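Workshop notebook – fastener and seal set, round table
2022-09-14
Entry by Anneliese Petersen

Purpose

Sort out the small-parts set for the Brunamden fitting job before it goes back in the drawer. The set has been picked over since the last entry and the tray labels no longer agree with the contents. I want one agreed order of assembly, one name for each part, and a note of what has to be reordered from Vogler.

Working surface is the white table. Everything goes straight on the tabletop, no mat. The mat hides the dark rings and we lost an O-ring that way in December.

Naming

Three words have been used for the same thing in earlier entries, so from now on:

Fitting – any of the large threaded pieces with a wide base. Stored and laid out standing on the base, thread up.
Washer – flat metal ring, any finish. Write the finish next to it (bright or gray).
O-ring – black rubber only. Do not write "seal", as the Geltix order form uses that word for the complete kit.

Layout before assembly

Tall fitting toward the middle of the table, short fitting nearer the person working. Rings go in front of the short one, spaced so that each can be picked up without dragging its neighbor. A shiny washer next to an O-ring is fine. Two O-rings touching is not, they stick to each other and come up as a pair. 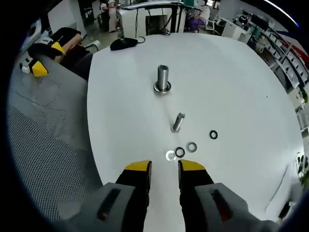

Check the rubber before the metal. Roll the O-ring between finger and thumb and look for flat spots, then stretch it slightly and look for cracks on the inner edge. Washers only need a check for burrs. A burr on the inner edge will score the thread on the way down, and one on the face will cut the rubber as soon as the stack is tightened. File it or bin it.

Keep the upright pieces clear of the mouse cable. It snags when someone uses the desk behind.

Stacking order

For the short fitting: bright washer, O-ring, gray washer. The second O-ring stays off the stack and goes in the bag as a spare. The Pernasbridge drawing (sheet 3) shows the rubber at the bottom, directly on the flange. We tried that on the previous batch and the ring crept outward under load. Metal at the bottom holds it better. I have marked up our copy of the sheet but the change has not been sent to them yet.

For the thinner bolt, stand it on its head and bring the ring down from above, level, until it drops under its own weight. If it stops partway, lift it off and start again. Pushing a tilted ring down the shank is how the thread gets damaged. Large bolt alongside as reference for orientation – head down, shank up, same as everything else on the table.
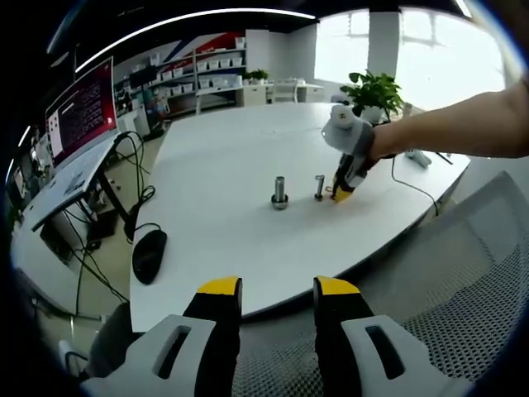 Fit and sizes

Ring clearance is the open question. Drawer 64 holds two part numbers that look identical by eye:

1479 – slides over the thinner bolt with slight play.
1530 – same outside diameter, tighter bore, binds on the last few turns of thread.

They have been mixed. The only quick way to separate them is to try each one on a known good bolt. A caliper works but takes longer and the reading on the rubber depends on who is holding it. Suggest a dab of paint on the 1530 bags.

The small washers are easy to lose track of. They end up close to the person working, down by the front of the table, while attention is on the larger parts behind. Same with the small bolts. Before moving a fitting, look at what is in front of it.
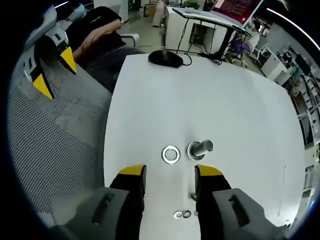

The steel peg on the round base plate is not part of the Brunamden set. It is a gauge for the large washer and should be entered separately in the drawer list. Its finish is good enough to leave bare, wipe only. Oil on the peg gets onto the washers and from there onto the rubber, and the Geltix rings swell if they sit in it over a weekend.

The large flat washer goes over the peg with plenty of room, so it tells you the bore is clear of burrs and very little else. A closer gauge would be useful. Vogler list one with a base plate but I have not compared the diameters.

Open points

Relabel drawer 64, two bags, separate numbers.
Send the marked-up sheet 3 to Pernasbridge with a line on the creep.
Reorder O-rings, 1479 only, until the binding on 1530 has been explained.
Measure the peg and write the figure on the drawer list.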